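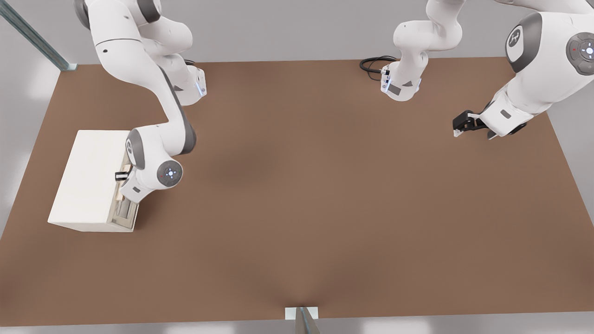

Tomoyo Hattori told me brown is the colour you get when you give up mixing, and she said it so cheerfully that I went home and rewrote this entire talk. So thank you, Tomoyo, and I'm going to spend the next while disagreeing with you!

Brown Is Great: notes for the Grundville evening, August 12, 2020

OPENING
Ask for hands up: whose favourite colour is brown? Wait. Don't rush this. If a hand goes up, ask them why and let them talk.

Then the paintbox memory. The water jar at school, every brush dunked in it, and by home time it was that murky nothing colour. Most of us learned brown as an accident. I want us to learn it on purpose.

WHAT BROWN IS
My favourite bit, slow down here. There is no brown in the rainbow. Brown is dark orange. Take an orange, drop the brightness, put something lighter next to it and your eye says brown. (Do the torch and the card with the hole in it. Lights down first. Against black the patch looks orange, then bring up the white surround and it turns brown while they watch. People gasp, it's lovely. Practise with the torch beforehand, the switch sticks.)

So a brown needs neighbours. Remember this for the decorating section.

WHERE IT CAME FROM
Earth pigments. Ochre, sienna, umber. Iron gives you the warmth, manganese pushes umber darker and cooler. Heat raw sienna and it goes redder, and that's all "burnt" means on the tube. Pass round the 8 little jars, lids taped.
Sepia: cuttlefish ink. Somebody always asks if it smells. The old cake I bought doesn't.
Bistre: boiled soot from wood fires. Artists used it for washes and it is gorgeous, a see-through sort of brown, like weak tea.
Walnut husks if there's time. Show stained thumb.

BROWN ON A WALL
Hendriks hall story. I painted 13 test squares in that hallway and hated 12 of them by breakfast. The one I kept looked dullest in the tin! It had a bit of grey in it, so the yellow bulb didn't push it to mustard.
Things to say:
Look at it in the morning and again with the lamps on.
Paint a big patch. Big as a door if you can bear it. A little square next to white will always look darker than the finished room.
Two coats before you judge it.
Matte hides lumps and bumps. Shiny brown can look like a bar of chocolate, which I happen to love, but it's your hall.

Next slide, leave it up and stay quiet for a few seconds. Then ask the room what they'd call it.

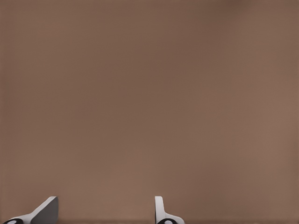
Milky-coffee brown, a touch darker at upper right.

Last time at Plulen I got mushroom, cocoa, flowerpot, and "my gran's coat". Write them all on the flip chart. Every one is a different colour in somebody's head, and this is why paint names drive me up the wall. Then ask if it's warm or cool, and whether that changes as they look from one side to the other.

NEIGHBOURS AGAIN
Hold up the Lullex scarf (same brown wool, 2 borders). Next to pale blue it glows nearly orange. Next to tomato red it goes flat and greyish. Let the back row come forward for this, they missed it last time.
Pink and brown! Don't forget pink and brown.

QUESTIONS
Likely ones: does it make a room smaller (a bit, and cosier too), what goes on the ceiling (try a paler version of the same brown), can you mix it from any three primaries (yes, start with orange and creep the blue in, tiny amounts).
Collect the jars before tea. Leave the torch out for anyone who wants another go.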